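Budget for the fingertips first. Golletti quotes the arm and gripper as one line, and buyers at Narness signed on that basis. Spare fingers were extra: 33 a pair, and wet rooms need more of them than corridors do.

Anitha Murthy, who plans equipment for the Narness site, now prices each job by its worst corner. In a shower room that means the floor track, where dark grime sits in the grooves and a wide finger will not reach.

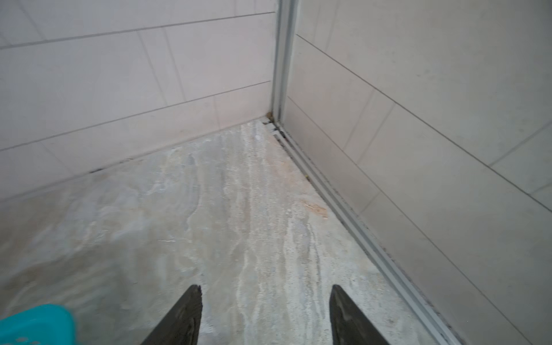 What to put in the plan

Allow 900 for tooling in year one and 100 for fitting. Poojary's lead time is 8 weeks - order before August.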